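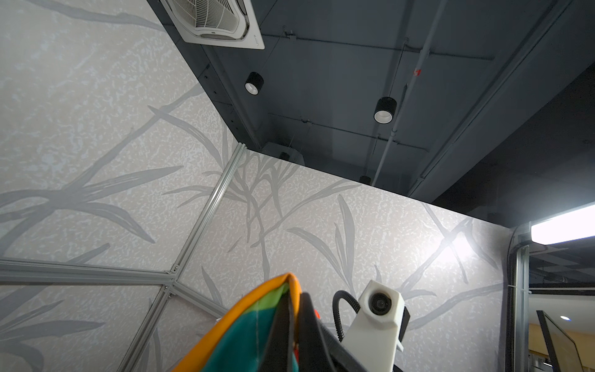 Back corner of the booth, looking up. Leaf paper on the panels, no top on it.

List home Archive Search Subscribe Log in
Archive > Room Fitting > Wall panels > Re: papering between extrusions

Feb 27, 2023

On the booth thread, an earlier message said:

> We are putting together a booth from aluminum extrusion with
> drop-in panels and want to paper the panels. Do you paper before
> or after they go in the frame? Also, what are people using for a
> work surface? Ours is 11 mm board and it marks if you look at it.

Before. I papered mine flat on the floor, let them sit overnight, and then slid them into the channels. Wrap the paper 13 mm around the back edge and it won't lift where the profile grips it. If you paper in place you have to trim against the metal, and you will see every wobble.

The pattern is Istine, the gray leaf on a speckled off-white. I did not try to match it at the corner. The leaves run in so many directions that a miss doesn't bother me — a stripe would be another matter. Buy one more roll than you think. I used 7 and had to stop and order the last one.

The one thing I would change is the finish. Under our lights the back panel has a bright spot toward the right that wipes out part of the leaves. Trultent sells a matte version of the same weight and I would pay the difference.

Check the bolts at the corner joints again after a week. Mine had settled.

For the surface I went with stone. It is a red-brown marble with a lot of white veining, polished, bought as an offcut from Clatanent for 100 dollars.
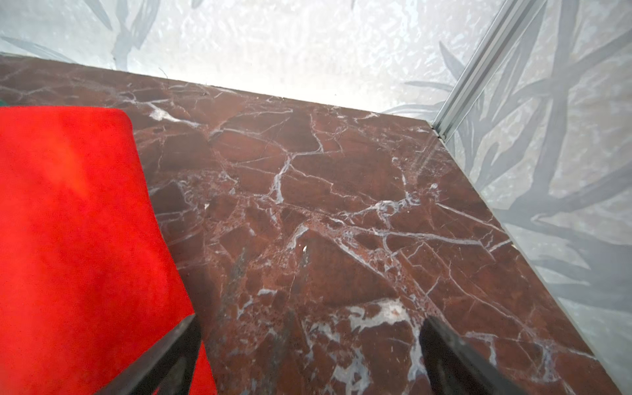 The marble, with the red cloth I keep on it.

Crumbs and light dust are hard to spot against those veins, so I wipe the whole slab and don't go looking for spots. Dry cloth first, then a damp one. No vinegar, it will dull the polish. Saber stone soap is fine at half the strength on the label.

It is heavy. Put a cross member under the middle before you set it down, and have a second person there.

I still have the cut list from September if you want it. Write to me off list.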